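Nindale folding step stool, 3 months in

I bought the Nindale in November to reach the top of a wardrobe. The previous arrangement was a dining chair and optimism, and the dining chair had started to complain.

It comes flat in a box that two people could carry and one person will. There is no assembly beyond pulling it open, although the leaflet manages to spread this over four drawings. The feet have rubber caps. One of mine arrived loose in the bottom of the box and has been on and off ever since, usually off, usually found by somebody in socks.

Open, it stands well. There are 2 steps and the upper one is deep enough for a whole foot, which I mention because the Ginda I had before it was designed for ballet dancers. The Ginda also pinched. I still have a faint mark on my thumb and a less faint opinion of the hinge. The Nindale has a little red catch underneath that you press before folding, and so far it has taken no blood.

The treads are ribbed and grip slippers nicely. They also grip flour, cat hair and whatever was on the slippers. A wet cloth will not get into the ribs. An old toothbrush will, if you are that sort of person, and by the second month I was.

Maximum load is given as 200 kg on the box and not mentioned anywhere on the stool. I can't test it and wouldn't invite the people needed to do so.

Folded, it is supposed to slide into the gap beside the fridge. My gap is apparently not the gap they had in mind, so it lives behind the kitchen door and is hit by it several times a day. The paint has held up better than the door has. It falls over if you lean it at too steep an angle, and it chooses its time, the favourite being shortly after eleven at night.

I ordered from Keletti, who had it cheaper than the other places and took nine days to find a van. Their site says it has 3,913 reviews, most of them five stars and a good number written before delivery. The one I trusted said "is a stool". Fair enough.

What I use it for, in order: the tin of Zoëga coffee on the top shelf, the smoke alarm, sitting down to take boots off. It's a bit low for the last job and the ribs leave a pattern on you. The wardrobe, I should say, I have been up to once, and everything I found there has gone back.

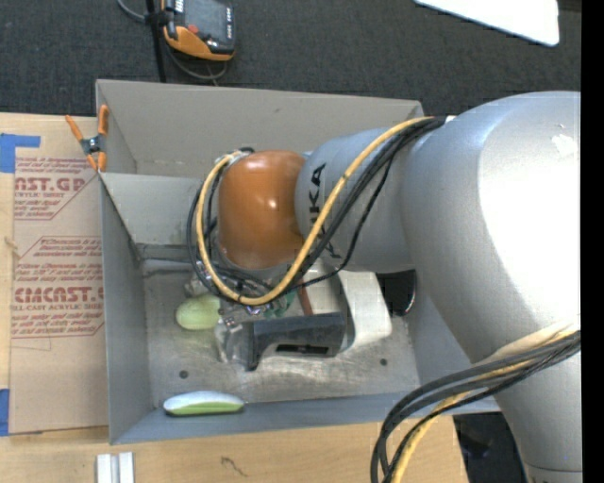
Would I buy it again? At the sale price, yes. At full price I'd have another word with the dining chair. Four stars, and the missing one goes to the rubber foot, which is currently under the cooker.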